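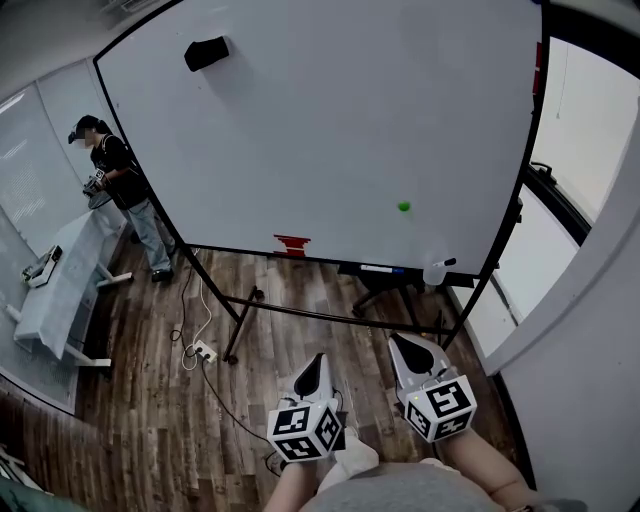 Whiteboard station at the Giltisa open day, handheld grippers out.

04/06/2025 | By the Eynon reviews desk
Print | E-mail this

I went to Bromcombe mostly to try the handheld grippers, and I liked them a lot! You hold one in each hand, marker cube and all, and my wrists got used to it fast – the pointed tips took longer. The rolling whiteboard was a fun place to practice. My one gripe is the price, $1,324 for the pair, so I'd borrow before buying. Four stars from me.

Get the Eynon newsletter. Unsubscribe anytime.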